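Arm build, garage table: block sorting is coming along!

vjoshi_bench
Joined August
Big week out here. The arm is bolted down, the rod tool is on, and I've started pushing printed blocks around a maple board on top of the pegboard table. I've logged over 400 pushes and I'm having a blast. Next goal is grouping by color — star and house are the stubborn ones.

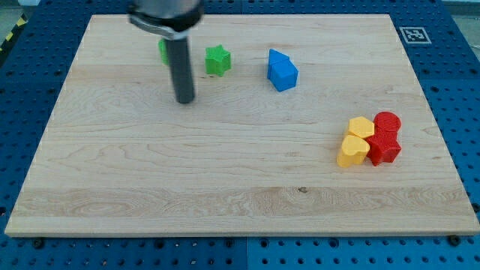 Rod down by the green star, yellow and red bunched up on the right.

skoson
Love it! I'd lose the maple though. Grain like that will confuse your color masks, and a block could catch on a knot. Plain gray sheet, done.

vjoshi_bench
Masks are fine so far, the wood is so pale. Crops go in at 256 and I still get clean edges.

Pramila S.
Disagree with skoson, keep the board. I'd worry about the cluster. Once the heart and the hexagon are side by side, how do you get a round rod between them?

vjoshi_bench
Slowly, ha. I come in from the side and nudge. A thinner rod is next on the printer.

skoson
Thinner will flex. Try a flat paddle tip.

Pramila S.
Or both! Post the paddle file if you draw one up.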